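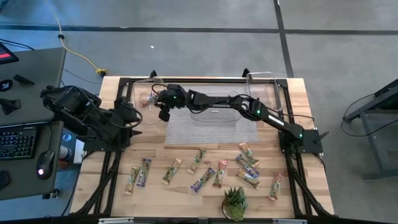 Ivon Pick Planner 
Grasp and motion planning software for two-arm tables

Ivon is the planning package from Womov for small items that lie in any direction on a table. It reads the camera at the head of the station, finds each item, chooses which arm should take it and sends a path to the arm. Wrapped granola bars are our daily test: the printing is different from one wrapper to the next, and the bars lie at all angles.

What the software does

Item finding. The model was trained on 3,000 labeled views of wrapped snacks. You can add your own items from the Teach page. A clear plastic bin is difficult for many depth cameras, so in Ivon you mark the bin by its rim and the position is stored with the station.

Arm choice. The planner can work with one arm and leave the other folded at its side of the table. The resting arm stays in the collision model with all its links.

Keep-out objects. Anything on the table that must not be touched, for example a potted plant, can be saved as a keep-out object with its own safety distance.

Approach from above. By default the gripper comes down with the fingers pointing to the table. The tilt limit is set per item.

Technical data

Order number: 406
Current version: 17, released 08/04/2021
Arms per station: one or two
Operating system: Linux, 64 bit
Interfaces: Python and C++
License: per station, no yearly fee

What you receive

Installation file, license key, the printed calibration board and a manual of the Clonham example station. Arms, table and cameras are not included in the price.

Before you order

Please send us the model of your arms and the size of your table. Edmund Rutkowska from our application team checks whether a driver exists already. If it must be written, you receive a separate offer.

Price: 2,038 USD per station, without tax. Orders from outside the US are handled by our partner El Fassi.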